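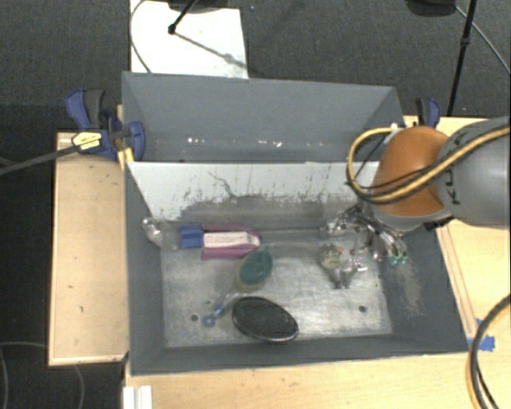 Fig. 4. Two-compartment sorting bin, rear side clear, small household items in front.

4. Sorting your small items before they go in the Holberg drawers

Now the fun part! Your Holberg unit is up, it's level, and you get to fill it. Set aside nearly 40 minutes for a first sort, and put the kettle on.

4.1 Tip everything from your old drawers into one side of a bin or deep tray. Leave the other side free for the things you decide to keep.

4.2 Pick out the keepers and move them across. Batteries, matches and anything leaky go somewhere else altogether.

4.3 Slide a Ritia divider into each drawer, ribbed edge down, until it clicks. Dividers fit every 38 mm, so you can make a slot for almost anything – even that odd bundle of picture hooks.

4.4 Fill the bottom drawer first with your heaviest bits, then work upwards.

4.5 Write your labels last. You will change your mind at least once (we always do!) and the card strips only come in one length.

CAUTION: Do not load more than 700 g into a top drawer or 400 g into a door pocket. Never open two full drawers together unless the wall strap from step 3 is fitted.

Note: The shallow Menon insert lifts straight out for washing. Warm water and a soft cloth are fine – no dishwasher, please.

Note: Anca Iordache in our spares team can send extra dividers and label strips. Have the code from the back panel ready when you write to her.

Go to section 5 to fit the door.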